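4.3 Gating on exposure and grip state

The segmenter described in Section 4.2 assumes that an input stream is a faithful record of one attempt at one task. Anyone who has watched a few hours of such streams will recognize this as optimism. People stop to scratch an elbow. They open the jaws, think, close them again, and think some more. A policy trained on all of it learns to think, or at any rate to hover, and our first folding policy hovered with great conviction over anything soft. We therefore place a gate, which we call Skitivano, between the segmenter and the training set. It was written by Senthil Kandasamy over what was meant to be a weekend in October and has been rewritten twice since.

Skitivano consumes three signals per time step: the estimated jaw opening, the wrist pose from visual odometry, and a coarse brightness map computed on a fixed grid over the image. It emits one of three labels: keep, trim, or hold for review. There is no learned component in the gate. We tried one. It agreed with the hand-written rules on the easy clips and disagreed with everybody, including itself at a different random seed, on the hard ones.

Jaw opening. The opening is read from the grip pads, which are found by color and texture and tracked between images. Our earlier tracker assumed that both pads in view had the same color, an assumption that held for exactly as long as we owned one set of pads. The current version fits a separate color model to each side at the start of a clip and refuses to update it by more than a small amount per step. The refusal matters. With free updates, the model on one side would drift toward whatever blue cloth was nearby and then report, with high confidence, that the gripper was several feet wide.

Wrist pose. Odometry comes from the Gudelbridge library with default settings, apart from the keypoint budget, which we raised to 2,000. Plain walls and plain blankets give the front end little to hold on to, and the default budget was spent almost entirely on fringe, stripes, and other decorative matter. Raising it gave the back end enough weak points on the fleece to keep scale from sliding. We do not claim that this is elegant.

Brightness map. Strong light sources inside the view are the main cause of bad clips in our home recordings. A lamp saturates its own cells, which is harmless, and then pulls down the exposure of everything else, which is less so. The obvious rule is to reject any clip with saturated cells. Applied to the Delard split, the obvious rule threw away most of the bedroom clips, good and bad alike, and we spent an unhappy afternoon admiring how clean the remaining data looked. The rule we use now asks only whether the saturated cells touch the workspace, defined as the region swept by the line between the pads when projected forward along the approach direction. A light in the far corner is allowed to be as bright as it likes.

Figure 2 gives a case in which the two rules part ways. The obvious rule rejects the clip on account of the ring light. The workspace rule keeps it, as the projected region falls on the folded bundle and the blanket in front of it. It is also a useful test for the pad tracker, with one dark navy pad and one bright blue one, and a second black clamp mechanism at the far left that would very much like to be mistaken for a jaw. The side models ignore it by requiring that a candidate pad be joined to the lower edge of the image by a connected dark region on its own side of the centerline, with a position prior that discourages jumps toward the border.
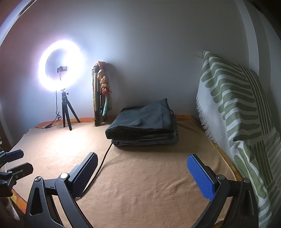 Figure 2. Wide-open jaws in front of folded fabric on a beige blanket, with a lit ring light in the back left corner. Label under the saturation rule: trim. Label under the workspace rule: keep.

The thin black cable crossing the blanket in Figure 2 points to a failure we have only partly fixed. Thin dark structures near a jaw can be absorbed into its mask, and the mask then grows a tail. In an early build the tail shifted the estimated jaw base far enough that the projected workspace swung off to one side, and clips were being kept or dropped on the strength of a wire. We now erode the mask before fitting the base and restore it afterward. This removes narrow tails. It does not remove straps or anything wider than the erosion kernel, and such clips go to review.

To set the thresholds we labeled 73 clips by hand, with two people working separately and a third brought in for disputes. The third person was needed more often than we had hoped. Agreement was good on lighting and poor on idling: one annotator regarded any pause with open jaws as idle, while the other held that a person may be allowed to look at a blanket before touching it. We settled on a pause length measured in time steps, and the two of them are speaking again. Of these clips, 51 ended up labeled keep, and the thresholds were chosen so that the gate kept every one of them. We preferred this error direction because a bad clip can still be dropped downstream by the scheme of Lü, which lowers the weight of segments whose actions are poorly explained by their neighbors. A good clip that has been deleted tends to stay that way.

With thresholds fixed, the gate wrongly kept 6 of the remaining clips. We went through them by eye. Most involved light spilling onto the workspace after the approach direction had been estimated, so that the projected region was correct at the start of the segment and stale by the middle. Recomputing the projection at every step repairs this but makes the region jitter whenever odometry does, and the jitter costs more clips than the repair saves. The released version recomputes it only when the wrist has turned past a fixed angle. The angle is a configuration value with a comment beside it asking the reader not to touch it, and the comment was added by the person who touched it.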